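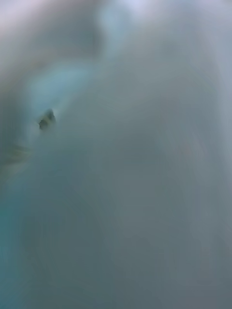 8/11/19

Okay, my feet hurt and I smell like the shop, but I want to get this down before I fall asleep, because today was a good one (mostly).

So we're down to the last stretch before the demo and the arm still can't do the one thing we've told everybody it can do, which is pick up a cup and set it down on the other side of the line. That's it! That's the whole job. A toddler can do it. We have been at it since June.

I got in early and Yichen was already there, eating cereal out of the box and staring at the plot from last night. He'd left the logger going and had 358 tries saved, and he wanted to go through every single one of them before we touched anything. I said no way, let's look at 50 and see if there's a pattern. We compromised, meaning we looked at 50 and then he kept going by himself while I fixed the cable wrap on the elbow. I used way too many zip ties. Yanling came by and snipped half of them off without saying a word.

There was a pattern, by the way. The arm likes to come in low and a little to the left, every time, and then the fingers close too early. Yichen thinks it's the wrist offset. I think it's the wrist offset plus the mount being loose, and Hadiza thinks we should stop guessing and measure it, so she went and got the calipers and we all stood there feeling kind of dumb. The offset in the file was 2 millimeters off. TWO. I typed that number in myself, back when we switched over to the Priltari wrist, and I remember being so sure of it. I owned up right away and Hadiza just said "well, change it then," and that was the end of that.

After lunch (cold dumplings, Yanling's mom is a saint) we ran it again with the new number. Better! Still not great. It got the cup plenty of times and then it would sort of drag it over the line instead of lifting. Mr. Honda says dragging counts as a penalty, and he should know, he helped write the rules. He had me slow the approach down to 600 on the speed setting and it looked so much calmer. I'd been scared to slow it down on account of the time limit, but we have time to spare. I should've just asked him last week.

Oh, and I have to say something nice about the Björklund kids since I complained about them for two whole pages the other night. Their team is set up at the next bench and their girl Despina came over and lent us a torque driver when ours stripped. She also asked really smart questions about our planner and I got all flustered and explained it backwards. She was very polite about it.

We still don't have a name! Hadiza wants Toltance. Yichen wants Grerkaria, which sounds like a skin condition, and he will not let it go. I voted for Toltance just to get it over with, Yanling abstained, so it's two to one and he wants a recount.

Things for tomorrow so I don't forget: tighten the mount and put the blue threadlocker on this time, print two more finger pads, write my half of the poster. I haven't started my half of the poster. Hadiza finished hers in July and it has a diagram with a color key, so no pressure.

Mom just knocked about the light. Going to bed.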